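Prerkthorpe roller hockey holds off Wernum to reach November final

Well, what an evening it was at the Navickas Rink! Prerkthorpe came into the semifinal having lost both of its regular season games against Wernum, and plenty of folks in the stands (this writer included) would have been happy just to see a close one. We got a good deal more than that, with the home side hanging on for a 4-3 win that sends the club to the Memix Cup final in November.

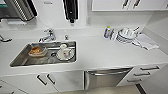 A steel sink and chrome faucet at a white kitchen counter.

Prerkthorpe scored twice before most people had settled in with their coffee, the first on a long shot that took a funny hop past the Wernum goalie, and the second on as pretty a passing play as we have seen all season. Wernum is far too good a team to stay quiet, though, and it was all tied up by halftime.

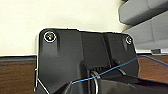 2 min read

The second half was a nervous one. Prerkthorpe went ahead on a penalty shot, gave the lead right back after a sloppy line change, and then won it on a rebound with under five minutes to play. The noise after that one was something else! Wernum pulled its goalie and hit the post, and the last minute felt like ten. 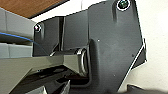

A crowd of about 1000 turned out, the biggest of the season, and a lot of them got their first look at the new bleachers behind the south goal. The old benches were all on one level, so anyone sitting in back mostly watched hats. The new seating goes up in steps, with a raised section over a lower, narrower one, much like the layers on the dark gray plate in the photo, and the view of the far corner is so much better for it. There is room for 200 more people than before, and every spot was taken. 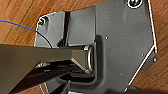
The club will wear its old-style jerseys for the final, the ones the longtime fans have been asking about for years. They were last seen back when the team played outdoors, and the club shop has had a hard time matching the original shades. Picture the orange, tan and brown running through the grain of that wooden floor and you will have a pretty fair idea of the stripes. They are on sale at the rink now, in adult and youth sizes.

Tickets for the final go to season ticket holders first, and whatever is left will be sold at the rink window from 6 p.m. on game night.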